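FOR IMMEDIATE RELEASE

Plesia Opens Tellden, a Free Public Record of Campaign Promises Made in Ketholm

Searchable collection covers 19 years of local races and lets any resident look up what was said, who said it and what came of it

KETHOLM, 08/10/2023 – Plesia, the nonpartisan civic group that has been hosting candidate nights in Ketholm since before some of this year's first-time voters could walk, is very happy to announce the public opening of Tellden, a free online record of the promises made by people running for local office in our city.

Tellden holds 2,993 separate promises made by 63 candidates for mayor, city council and the school board over the last 19 years. Each one is given in the candidate's own words, along with the place where it was said or printed, the date, and a short note on what happened afterward. Anyone can use it without signing up, and there is no charge for any part of it now or planned for later.

The idea goes back to a candidate night at the Thampi, the old movie house on the east side of downtown, where two people running for the same council seat spent most of an evening arguing over which of them had first promised to reopen the Mill Street footbridge. Each was quite sure of it. Each had supporters in the seats who were just as sure, and who said so, at some length, well past the hour when the lobby coffee had run out. The moderator that night was Orla Horgan, who is now Plesia's director, and she had no way of settling the matter from the stage.

"I went home and could not let it go," Horgan said. "I had a box of old flyers in the hall closet, so I sat down on the floor and went through it, and both of them had promised it, in different years, and so had a third fellow who wasn't even running anymore. The bridge was still closed. I remember thinking that if it took me until one in the morning with a box of flyers, then a person with a job and three kids was never going to find out, and that person gets a vote the same as I do."

What began with the box in the closet grew as longtime residents opened their own drawers and attics. Mailers came in, and door hangers, and cassette recordings of radio call-in hours, and a great many newspaper clippings, some of them with grocery lists on the back. A retired print shop owner brought in the proofs of nearly every yard sign and brochure he had set for local campaigns, for all sides, and stayed through lunch to tell us about them.

How the record is put together

A promise goes into Tellden only when there is a dated source for it. A thing that a neighbor remembers hearing at a cookout, however clearly, does not go in. Neither does a slogan. "A brighter Ketholm" is a fine thing to put on a sign, but it cannot be kept or broken, and the editors leave it alone. "I will vote against any increase in the water rate during my first term" can be checked against the minutes, and so it is included.

Every entry carries one of six labels: kept, kept in part, not kept, overtaken by events, still open, or not elected. The last of these matters more than people might guess. A good many of the promises in Tellden were made by candidates who lost, and it would be unfair to mark them down for failing to do things they were never given the chance to do. Those entries stay in the record all the same, partly out of respect for the people who ran and partly for the pleasure of seeing how often a losing candidate's idea turns up four years later in the winner's brochure.

Two editors read each entry separately before a label is given. When they disagree, the entry is marked "still open" and the reasons on both sides are printed underneath, so that readers can judge for themselves. Liên Tạ, who edits the city council section, says the disagreements are her favorite part of the work.

"You would think 'kept' and 'not kept' would be easy," Tạ said. "Then you get a candidate who promised to plant trees on Ardley Avenue, and the trees were planted, and they were taken out again when the sewer line went in. Hạnh and I went back and forth on that one for most of a week. I still say he kept his word. She still says a person walking down Ardley Avenue in the sun would like to have a talk with me."

Hạnh Tiêu, who edits the mayoral and school board sections, came to Plesia after many years of teaching high school civics across the river. She has written a set of plain-language notes to go along with the record, explaining such things as what a mayor in Ketholm can do alone, what takes a council vote, and what belongs to the county or the state no matter how loudly a local candidate may promise it. These notes can be printed and passed around freely, and teachers are warmly invited to use them.

Fair to everybody, or as close as we can get

Plesia does not endorse candidates, does not give money to campaigns and does not add up a score for anyone. We were asked many times during the testing period, which ran through August, to put a percentage next to each name, and we understand why people want one. We have decided against it. A council member who makes four small promises and keeps them all would look splendid beside one who made 40 and did most of the hard ones, and we do not believe that is a comparison worth helping along.

Every living person named in Tellden for whom we could find an address was written to before today's opening and offered room to reply. Many of them did, and the replies appear in full beside the entries. Some are gracious. Some are rather stern with us. One former school board member wrote four pages about a gymnasium roof, and we printed all four – it is a very good account of how a gymnasium roof gets paid for.

Lorna Morrison, who served two terms on the city council and is not running for anything this year, was among those who wrote back. She has agreed to speak at the opening event, although her own page is a mixed one.

"I was a little cross when the letter came, I won't pretend otherwise," Morrison said. "I looked up my page ready for a fight. And there was a thing on it that I had plainly said, about Saturday hours at the city clerk's office, and I had forgotten it completely. I never brought it to a vote. A woman who voted for me partly on account of those Saturday hours had every right to be annoyed, and I wish I'd had something like this on my kitchen table when I was in office, just to remind me."

How to use it

Visitors to Tellden can search by the name of a candidate, by year, by street or neighborhood, or by subject, such as parks, water, policing, school lunches or parking. (Parking, we can report, has been promised more often than any other single thing.) The pages were kept simple on purpose so that they load on older phones and slower connections. The text can be made larger with one button, and each entry can be read aloud.

Hiếu Mai, who built the site, spent much of the summer sitting beside residents while they tried to find things on it, and changed a good deal as a result. The search box now forgives misspelled names. Street names that have changed over the years lead to the same place whichever one is typed in, so that a person who grew up calling it Depot Road will find what was promised for it just as quickly as someone who moved in last spring.

"People don't come with a year and a name," Mai said. "They come with 'that man who was going to fix the underpass.' I wanted that to work, and most of the time it does."

If you find a mistake, please tell us. There is a correction link at the foot of every entry, and corrections are posted with the old wording left in view, so that a record about people keeping their word is open about its own changes. If you have old campaign material at home, we would dearly love to see it before it goes to the curb. Items can be scanned while you wait and handed straight back to you.

Opening event

All Ketholm residents are invited to the Thampi for an evening with the editors, including a short tour of the record on the big screen, remarks from Lorna Morrison, and plenty of time for questions. Candidates in this year's races have been invited on the same terms as everyone else, which is to say that they may sit where they like and ask what they like, but may not hand out literature inside the building. Admission is free, the front and side entrances are both step-free, and interpretation can be arranged by calling the Plesia office ahead of time. The date and starting time are posted at the box office and on the Tellden front page. There will be coffee, and this time more of it.

About Plesia

Plesia is a nonpartisan civic group based in Ketholm. It hosts candidate nights, publishes a plain-language guide to the local ballot before each election and answers residents' questions about how city government works. It is supported by gifts from individuals and takes no money from parties, campaigns or sitting officeholders.

Press inquiries should be addressed to Orla Horgan, Director, at the Plesia office. Interviews with the editors are available on request, and reporters are welcome to quote from any entry in Tellden as long as the label and any reply are quoted with it.

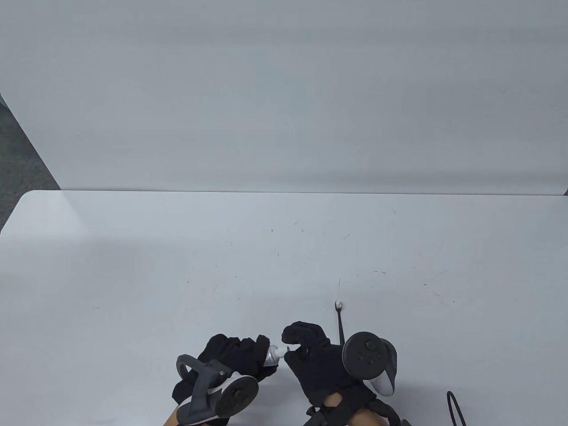
Black-gloved hands with a small silver toothpaste tube at a white table.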